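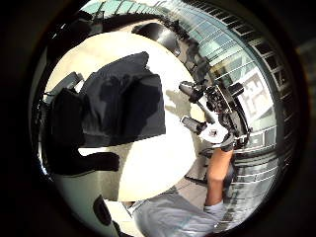
Journée portes ouvertes chez Zurer : « On m'a montré une main, j'attendais un cerveau »

Stavros Dervishi a dirigé pendant des années la maintenance d'un parc de deux-roues en libre-service. Il connaît les freins, les câbles, les guidons tordus et les factures qui vont avec. Quand la société Zurer l'a invité à sa démonstration consacrée à l'apprentissage des gestes par les machines, il a accepté sans grand espoir. Nous l'avons retrouvé à la sortie, un café à la main et le dossier de presse plié en quatre dans la poche.

La promesse tenait en une ligne sur le carton d'invitation : apprendre à un robot les gestes de la rue. Pas ceux de l'usine, déjà bien balisés, mais ceux que l'on fait dehors, devant un immeuble, quand on saisit quelque chose sans y penser. « C'est une belle phrase, reconnaît-il. J'ai demandé quel robot. On m'a répondu que le robot viendrait plus tard. »

Le principe, tel que l'a présenté l'ingénieure Amra Kolev, repose sur une pince tenue à la main et équipée d'une caméra à très grand angle. Une personne se promène avec l'outil, manipule des objets, et les images servent ensuite à entraîner un bras automatique. La vue est ronde, très courbée, la façade de verre s'y plie comme du carton mouillé. Au milieu, le sol clair est presque blanc. On distingue un avant-bras nu, une main qui serre, un assemblage noir plein de colliers et de molettes.

« Moi, ce que je regarde, c'est le sol, dit Dervishi. Il est brûlé. Plus de détail, ou si peu. On m'explique que la machine s'en accommode. Peut-être. Un mécanicien qui travaille ébloui, je lui dis de se mettre à l'ombre. »

Il n'est pas hostile à la méthode. Il lui trouve même un mérite, celui de coûter moins cher qu'un robot que l'on trimballe sur un trottoir. Ce qui le gêne, ce sont les chiffres. Le dossier annonce 2484 séquences enregistrées, dont 357 en extérieur. Il a fait le calcul dans la marge, au stylo, et l'a souligné deux fois. « Le titre parle de la rue et l'essentiel a été tourné à l'intérieur. Quand je l'ai fait remarquer, on m'a parlé de la feuille de route. Il y a toujours une feuille de route. »

Et le taux de réussite ? Il sourit. Kolev a cité 46 essais menés avec un vrai bras, dans l'atelier de Plostberg, sans vouloir dire combien s'étaient bien terminés. « Elle a été correcte, je tiens à le préciser. Elle a dit que les résultats n'étaient pas publiables en l'état. C'est la seule réponse de la matinée que j'ai notée mot pour mot. »

Duván Marulanda, chargé des partenariats, s'est montré plus généreux en adjectifs. Il voit des applications dans l'entretien urbain, la livraison, l'aide à domicile. Dervishi l'a interrompu sur le premier point. « Je lui ai demandé comment sa pince sentait qu'une vis était en train de foirer. Un apprenti le sent dans le poignet avant de le voir. Une caméra, elle, voit la vis. Il m'a dit que c'était une excellente question. » Il laisse passer un silence. « Je n'ai pas eu la réponse. »

Nous lui faisons remarquer que les débuts sont rarement glorieux, et qu'on a moqué bien des prototypes à tort. Il l'admet volontiers. Il se souvient d'avoir ri du premier cadenas connecté qu'on lui avait apporté, avant d'en commander 2000. « La moitié est revenue en atelier, mais enfin, j'en ai commandé. Alors je me méfie aussi de moi. »

Sur les passants, en revanche, il ne plaisante plus. Une caméra qui embrasse presque tout ce qui l'entoure embrasse aussi les gens, les vitrines, les enseignes. Zurer assure flouter les visages avant tout usage. Par qui, à quel moment, avec quel contrôle ? « On m'a renvoyé vers une adresse électronique. J'écrirai. »

Une nouvelle présentation est prévue en juillet, cette fois avec un bras en fonctionnement - c'est du moins ce qui a été annoncé au micro. Ira-t-il ? « Oui, si on me laisse apporter mes vis. »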